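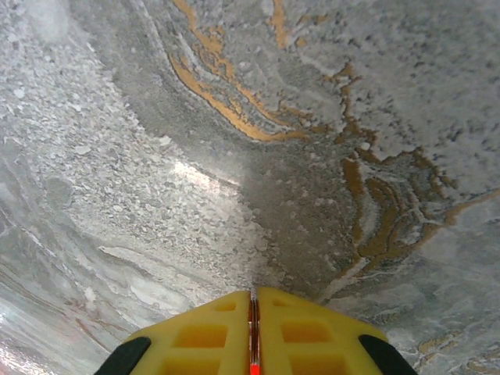 Why does a currency move when a parliamentary vote ends exactly as expected?
Dealers price the range of outcomes as well as the likeliest one, and once the vote is held the cost of covering the unlikely ones drops out of the rate.

That cost is easiest to read in the options market. A company that must pay a foreign supplier in 7 weeks can buy the right to exchange at a set rate. The price of that right depends on the gap between the set rate and the current one, on the time left, and on how far dealers think the rate could travel before expiry. The last item is called implied volatility. It rises ahead of scheduled political events and tends to fall within hours of the result.

Atieno Shirima runs currency hedging for Urquijo, a mid-sized importer of machine parts. Her desk has kept a record of option quotes since the firm began buying abroad in volume. The record holds 2,137 quotes, of which 484 were taken in the week before a vote, a budget or a central bank meeting. She sorts them by expiry date first and by event second.

"An option that expires the day before the vote is cheap," Shirima says. "Move the expiry by two days and you pay for the vote. The spot rate tells you very little about that."

The difference between those two expiries can be turned into an expected move for the event day alone. The arithmetic is simple. Variance adds up over time, so the variance to the earlier date is subtracted from the variance to the later one, an ordinary day's worth is removed for each quiet day in between, and the square root of what remains is the event-day figure. Kanton, the pricing tool used at Urquijo, does this automatically. Shirima still checks it by hand when a vote has been moved, as the tool's calendar is updated overnight and the market's is not.

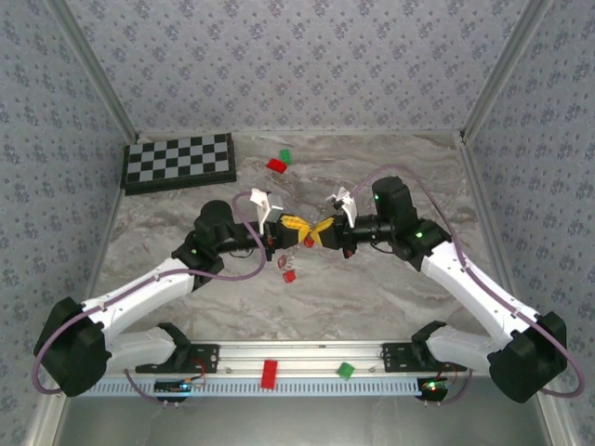
The work area, with two arms at the near edge of the table.

Delayed votes are the harder case. When a date slips, the variance attached to it slides along the curve to the new date. Options that covered the old date lose value even though no question has been settled. A buyer who picked a short expiry to save money can end up holding cover for a stretch in which nothing is scheduled.

Two responses are common. One is to buy a longer expiry and accept the higher premium. The other is to use a forward contract, which fixes the rate outright and carries no volatility charge, but leaves the firm committed if the supplier's order falls through. Urquijo uses forwards for signed orders and options for tenders still open. The split is reviewed each May, and the limits for each type are set in dollars, by supplier.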